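# The Gray Bin

I've been meaning to put up a page about the gray bin for ages, and December is slow enough that I finally sat down with a pot of coffee and did it. So, welcome! It's a small gallery with a lot of talking, and regular readers will know to expect that.

For anyone new: I like mixed bins. I like them more than shelves, more than drawers, and a great deal more than those clear little boxes with a label for everything. You put a big bin on a table, things go in, and pretty soon you have a fruit lying next to a packet next to something meant for sweeping the floor. I find that very cheerful. My brother-in-law finds it upsetting, and we have agreed not to talk about it at dinner.

My old bin was a Fluvik, 200 liters, and far too deep. Anything small went straight to the bottom and stayed there till spring. If you're buying one, go wide and low, with plain sides and a flat bottom, and stay away from the kind with a molded ridge down the middle (cups tip over on it, every time). Gray is a good color too. Bright things show up well against it, and you can look in from across the room and know if the thing you want is there.

A few notes on what goes in with what, for the people who wrote to me after the last gallery:

- **Blue on blue.** A dustpan and a cup in two different blues look great side by side. I always lay a dustpan with the handle pointing away from me so the scoop doesn't catch on everything else.
- **Shiny packets.** Purple is my favorite. They slide around, so I put them in last.
- **Toy vehicles.** Front corner, always. Lukian Stetsiuk wrote in to say that his go in the back, and he's welcome to his opinion.
- **Fruit.** On top of nothing and under nothing, please. The ridged ones bruise along the edges first. I learned that with a star fruit from the Khondokar shop, the one by the bus stop in Tutska, and I was sorry about it for a week.

Somebody also asked about labels. I leave them on! A white label with a bit of pink and green printing makes a plain cup look like it came from somewhere. I peeled everything for years and I regret it – the sticky patch that's left behind collects fluff and never really comes clean.

And the table matters more than you'd think. I tried a dark one for a while and the whole setup looked gloomy by 3 in the afternoon. Light wood is much nicer, and it makes even a tired old bin look fresh. Wipe it down before you put the bin on it, or you'll be dragging grit across the top.

The Tretano swap list has a thread on mixed bins if you want company. It was at 672 posts when I looked this morning, mostly people arguing over whether food belongs in with toys and cups at all. My own view is that fruit is fine for an afternoon, as long as it isn't cut.

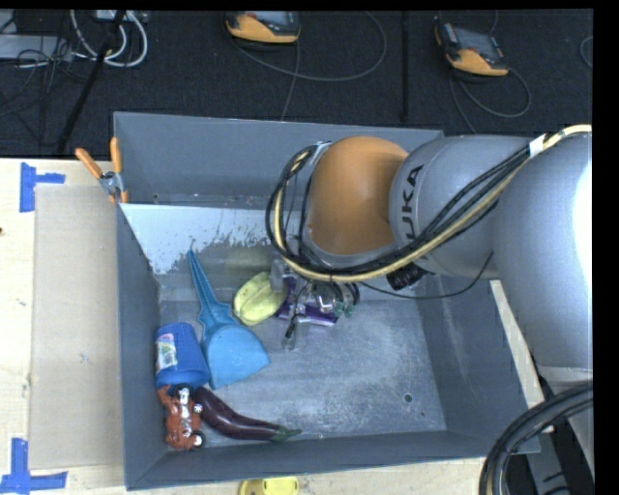
Anything sliced goes on a plate, though, and I'll stick to that even if the thread gets to 2000 posts.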